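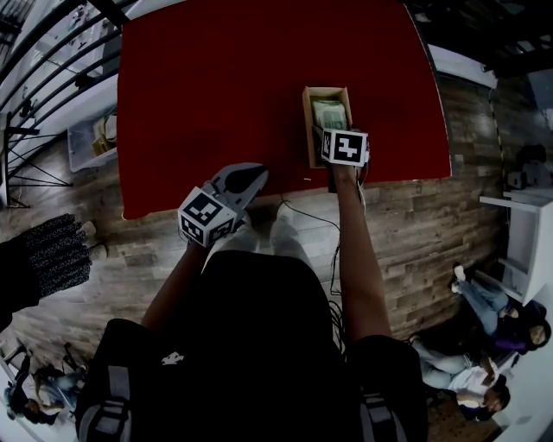
What is play money?
Play money is imitation currency, made of paper, card or plastic, that is used in games, in teaching and on stage and has no value as payment.

Play money
Play money is sold in packs of printed bills, usually sorted by denomination, and sometimes with coins. Most sets follow the look of a real currency in a simplified form. Others use a made-up unit, as in the board game Praltau, whose bills are all counted in "jurns" after the publisher, Jurnen.

Materials and size
Bills for children are commonly printed on one side of thin colored paper. Sets meant for card tables are heavier and printed on both sides. Many countries limit how closely a copy may match genuine notes, so the bills are often made clearly larger or smaller than the real thing, or carry a printed notice. The Dirkitz classroom set holds 797 bills, the highest marked 1,000.

Storage
Loose bills curl at the corners and are easily mixed. Board games generally have a molded tray with one slot for each value. Sets without a tray are kept in a small open cardboard box, with the bills stacked flat or stood on edge - the second way makes it easier to pull out one value. Paper bands hold a bundle together but can dent the edges if they are tight.

Use on a table
A cloth or felt surface keeps paper from sliding when bills are dealt or counted. In most games one player acts as banker and keeps the box within reach. The Praltau rules call for 2 bankers when more than six people play.

See also
Board game
Toy coin
Ulloa (card game)

Last edited 2022-04-04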